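The woman who winds the town clock in Drustton asked me to leave her name out of this. "Everybody here knows who it is," she said, "and everybody else doesn't need to." So I'll just call her the clock keeper, and she can live with that.

I met her at seven in the morning at the bottom of the tower stairs, which she had warned me about on the phone. There are 179 of them. She goes up twice a week with a flashlight, a rag and a thermos of coffee, and she was barely breathing hard at the top. I had to sit down on a box of old Christmas lights (don't ask, she doesn't know either).

The clock itself is smaller than I expected, a cast iron frame about the size of a kitchen table, with two big drums of cable. Winding it takes a hand crank and a lot of shoulder. "You get a rhythm," she told me. "I used to sing. Then they fixed the louvers and I found out people in the bakery could hear me the whole time."

She got the job by accident. She had gone in to complain that the clock was four minutes fast and she kept missing her bus to Olmedo. The man at the desk asked if she was handy. "I said I could fix a toaster. He gave me the key that afternoon!"

I asked how you slow down a clock that size, and she lit up. There's a little tray on the pendulum, and she keeps coins on it. Add one and the clock runs a touch faster, take one off and it drags. She checks it against her phone, writes the difference in a school notebook, and then leaves it alone for a few days. "The leaving alone is the hard part. My first month I was up here every night, fiddling. I made it so much worse."

Cold weather bothers it. So does wind from the north, which pushes on the hands. And pigeons, once, when one sat on the minute hand and the whole town was late for lunch. She told me that one with real affection for the pigeon.

We talked for a while about the plan to put in an electric motor. A firm over in Gostside quoted 411 dollars a year just for the service contract, and she thinks it will probably happen sooner or later. I expected her to be mad about it. "I'm sixty-eight and it's a lot of stairs," she said. "I'd miss the smell, though. Oil and dust. I'd maybe come up and sit."

Would she show somebody else how to do it by hand, just in case? She already is. A girl from the high school comes up with her now and has her own page in the notebook. "She's better with the coins than I am. She's patient. I don't know where she gets it."

Before we went down she let me do the last few turns on the crank, and my arms were sore until the weekend. Then the hour struck right over our heads, and she laughed at me for jumping, and poured me what was left of the coffee.

She's never been paid more than a holiday ham for any of this, by the way. She'd like it on record that the ham is very good. 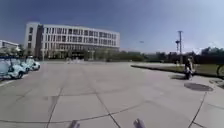 Next time: the night ferry cooks of Skadport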